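Planonance Card Wallet Set: README

Contents of this release

Planonance Card Wallet is a set of two-arm demonstrations recorded by remote control at the Mottram bench. An operator moves a pair of leader arms by hand, and the two follower arms on the table copy the movement. The set holds 3,407 episodes. Every one of them involves a card holder with plastic sleeves and at least one card that has to go in or come out.

The recordings were made for people training policies from demonstrations, in particular on thin objects that are hard to see edge-on. The set is maintained by Cameron Pearce. Corrections and requests go to the Tirard issue tracker, under the label "wallet".

Tasks

Each episode carries one written instruction. The instructions fall into four groups: insert a card, remove a card, move a card from one sleeve to another, and swap two cards between the arms. Operators read the instruction aloud before starting, and the audio is not kept. Where an operator did something other than what the instruction said, the episode is kept and the field instruction_followed is set to false.

Sleeves are the difficult part. The plastic pages cling to each other, and an operator will often part them with the corner of the card before pushing. We did not ask for this. It appeared early and most operators took it up, so a policy trained on the full set will probably learn it too. If you want episodes without it, filter on sleeve_parted_by.

How the demonstrations are recorded

The leader arms have the same joint layout as the followers, so joint positions pass straight across with no mapping in between. Images and joint states are logged at 50 Hz. There is a camera at each wrist and one fixed camera over the table. Gripper opening is stored as a value between 0 and 1, where 0 is closed. There is no force feedback to the operator — what they know about contact comes from looking.

An episode starts when the operator presses the left pedal and ends when they press it again. The longest allowed is 60 seconds, after which the recorder stops by itself and marks the episode as timed_out.

The wrist views matter more than the table view for this task. With a card between the fingers, the wrist camera often sees it as a thin line, and the gap between two sleeves can be narrower than that line. 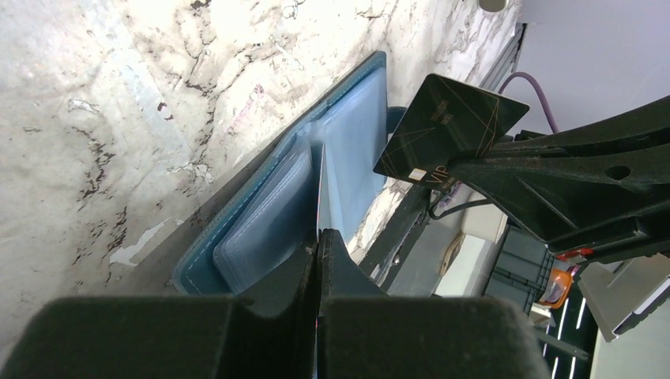
Pearce answered a request on the tracker to drop every episode with a second attempt in it by saying that the second attempts were the part he would keep if he could only keep one part, and that anyone who wanted clean runs could set attempts to 1 and have them. The field was added after that exchange. It counts how many times the card's leading edge meets a sleeve before the card goes in, and it was filled in by hand from the wrist video.

Splits

train: all operators except two
val: the same operators as train, different sessions
test: the 2 operators left out of train

Cards used in test also turn up in train. We tried a split by card and found the test part too small to be of use.

File layout

Each episode is a folder with these files:

left_wrist.mp4
right_wrist.mp4
table.mp4
joints.parquet
meta.json

The file meta.json holds the instruction, an operator code, the session number, instruction_followed, sleeve_parted_by, attempts and timed_out. Operator codes cannot be traced back to names.

Known problems

In sessions recorded before March the right wrist clock runs slightly behind the joint log. The script fix_offset.py in the Mirach tools corrects it. Run it once only; a second run shifts the video again.

Shiny cards throw highlights that move with the wrist, and on a few of them the printing cannot be read in any view. Do not use this set for reading text.

Some operators rest the idle arm close to the wallet and some park it well back. This has an effect on what the other wrist camera sees. We have not tried to even it out.

Left-handed operators are few. If your policy prefers the right arm for insertion, this is a likely cause.

Cards and privacy

All cards are samples or blanks and none is tied to a live account. The table camera is cropped to the bench before release, and operators' hands stay on the leader arms, outside the crop.

Changes

Version 2 adds the attempts field and removes episodes in which a camera dropped out. Episode numbers have not been reused, so there are gaps.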